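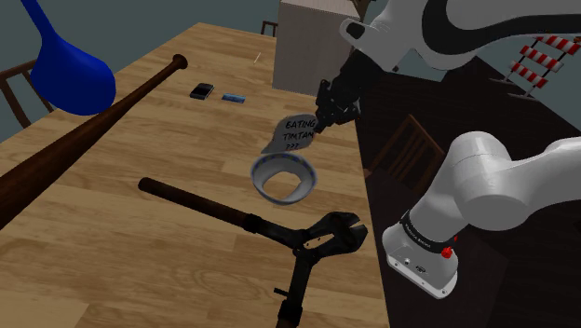 Simulation: Greifer streift die Schale beim Anfahren von oben

Drucken | Als E-Mail senden

Frage von Urho Juntunen

Wir bauen im Robotik-Wahlfach an der Kurnstead-Schule eine simulierte Tischszene für den Kullano-Wettbewerb. Aufgabe: Ein einzelner Arm neben dem Tisch soll Gegenstände aus der Schale nehmen und auf eine freie Stelle der Platte legen. Abgabe der Szene ist im Mai.

Stand jetzt: Die Störobjekte liegen fest (Bolzenschneider vor der Schale, Baseballschläger links, dazu Kleinteile und der hohe graue Kasten hinten). Der Zettel mit »EATING TIMTAM ???« steht direkt hinter der Schale und soll später als Texterkennungsaufgabe dienen.

Problem: In 100 Durchläufen mit zufälliger Startpose kollidiert der Greifer zu oft mit dem Schalenrand oder mit dem Zettel. Der Planer meldet trotzdem einen gültigen Pfad. Der Sicherheitsabstand steht auf 2 mm. Wenn ich ihn deutlich erhöhe, findet der Planer gar keine Lösung mehr. Liegt das am Kollisionsmodell oder an der Position der Basis?

Antwort 1 von Åsmund Solberg

Vermutlich am Kollisionsmodell. Die meisten Importer erzeugen aus einem Netz eine konvexe Hülle. Bei einer Schale ist die Hülle oben geschlossen, der Innenraum existiert für den Planer also nicht. Viele schalten dann die Prüfung zwischen Greifer und Schale ab, damit überhaupt ein Pfad herauskommt. Danach ist jeder Pfad »gültig«.

Vorgehen:

1. Kollisionsgeometrie einblenden und mit dem sichtbaren Netz vergleichen.
2. Schale konvex zerlegen, Boden und Wand getrennt. Die Wand in Segmente teilen, sonst wird sie wieder zugedeckelt.
3. In der Liste der erlaubten Kontakte nachsehen, ob das Paar Greifer/Schale dort eingetragen ist. Falls ja, entfernen. Erlaubt sein soll nur der Kontakt zwischen Finger und Zielobjekt.
4. Den Zettel als dünnen Quader mit einigen Millimetern Dicke modellieren. Eine Fläche ohne Dicke wird bei grober Schrittweite übersprungen.

Zu 4.: Die Schrittweite der Pfadprüfung muss kleiner sein als das dünnste Hindernis. Das gilt auch für die Griffe des Bolzenschneiders, falls der Arm dort tief vorbeifährt. Für den Schneider bitte ebenfalls keine Gesamthülle verwenden. Er liegt offen, und die Hülle belegt dann den ganzen Raum zwischen den Griffen – bis dicht an die Schale. Das könnte auch erklären, warum bei größerem Abstand nichts mehr gefunden wird.

Antwort 2 von Dolores Sorensen

Basis weiter vom Tisch wegrücken, hat bei uns geholfen.

Antwort 3 von Kaisu Lappalainen

Ergänzung zu Antwort 1. Vor dem Verschieben der Basis würde ich die Erreichbarkeit prüfen. Die Schale steht nahe der Tischmitte, der Arm kommt von rechts. Mit mehr Abstand zur Tischkante wird der Arm stärker gestreckt, und die senkrechte Greifpose fällt je nach Reichweite ganz weg. Inverse Kinematik für ein Raster über der Schale rechnen und die Treffer auszählen. Wir hatten im Projekt Nurnholm 173 Rasterpunkte, das reicht für eine brauchbare Karte.

Außerdem den Anflug in zwei Abschnitte teilen: frei geplant bis zu einer Vorpose über der Schale, dann linear nach unten. Im linearen Teil kann der Abstand klein bleiben, im freien Teil sollte er größer sein.

Kommentare

Urho Juntunen: Das Paar Greifer/Schale stand tatsächlich in der Kontaktliste. Nach dem Zerlegen der Schale bleiben 2 Kollisionen in 100 Durchläufen, beide am Zettel. Schrittweite teste ich noch.

Joni Hakala: Welche Segmentzahl für die Wand? Bei mir wird die Prüfung mit dem Tuominen-Skript ab einer gewissen Zahl sehr langsam.

Åsmund Solberg: @Joni Mit wenigen Segmenten anfangen und nur erhöhen, wenn der Rand zu kantig wird. Die Zielobjekte merken den Unterschied kaum.

Drucken | Als E-Mail senden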